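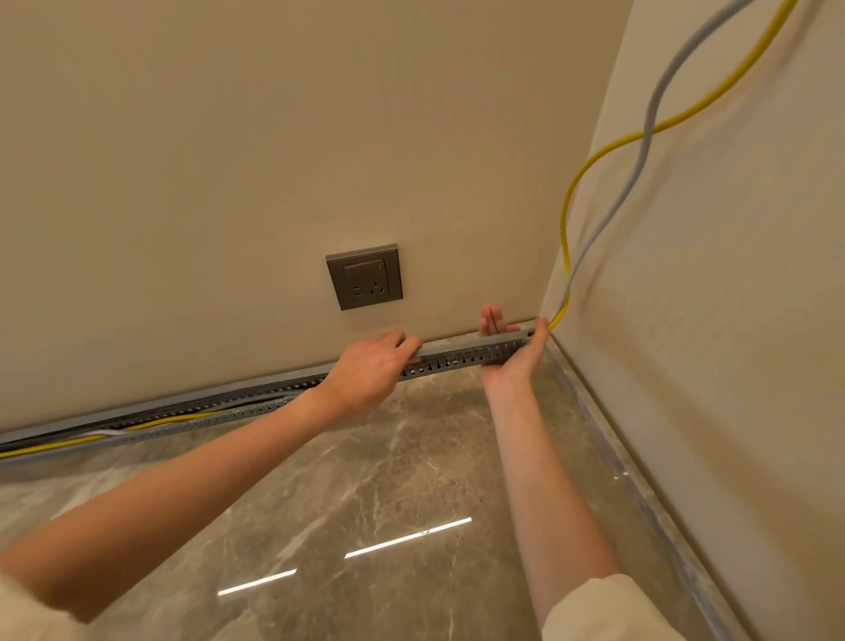
Grey trunking at the foot of the wall, with a short piece held up near the corner.

I popped into the Skirnardale reading room this week and the cable tidy-up is well under way - at last! The yellow, white and grey leads that used to trail everywhere are getting a proper home along the skirting line. Naheed Kakakhel, who runs the Tidero homework club, tells me there are about 26 metres to do in all. The room reopens in February, and I've already bagged the seat by the socket.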